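From: Laurinda Seixas
To: Tevarbridge Community Rooms list
Subject: Re: Hire terms for the upper room from February

Dear members,

Further to the message from Mr Lashari quoted at the foot of this email, I am writing to confirm the position on storage and hire charges for the upper room.
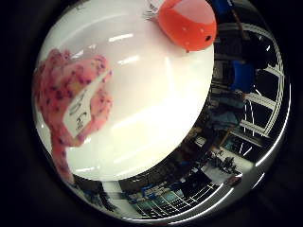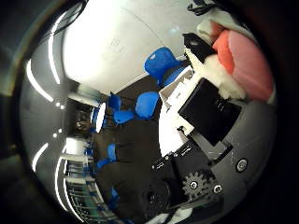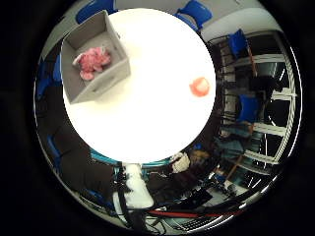 A pink plush toy in the first and third; the ceiling lights in the second.

The hire charge will rise in February to 32 pounds per session. The trustees considered a higher figure and decided against it, as several of the smaller groups had already set their fees for the spring. Groups which have paid in advance will not be asked for the difference. The terms on storage are also changing. Each regular group may keep one open fabric bin of the kind seen on the round white table, in grey or any other plain colour, and the bin must fit on the lower shelf of the cupboard. Lidded plastic crates will no longer be accepted - the door does not close on them - and should be taken home before the new terms begin.

The Rirnley grant has been confirmed at 3,000 pounds. Of this, 2,755 pounds is already committed to the new boiler, and the balance will go towards repainting the stairs. I am aware that some members had hoped for new chairs. An application to the Misham fund is being prepared by Farhad Karimi, to whom suggestions may be sent directly.

Signed copies of the new terms should reach Laiba Arain at the office before the end of January. Groups which share a session need return only one copy, provided that both names are given on it. The office is open until 4 pm.

Yours faithfully,

Laurinda Seixas
Secretary, Tevarbridge Community Rooms

Shahzad Lashari wrote:
> Dear Secretary,
> Our group has met in the upper room for several years and we
> would be grateful for clear notice of the new charge. We were
> told one figure at the autumn meeting and another by telephone.
> May I also ask whether the grant has been received, and whether
> we may go on leaving our materials in the cupboard between
> sessions?
> With regards,
> Shahzad Lashari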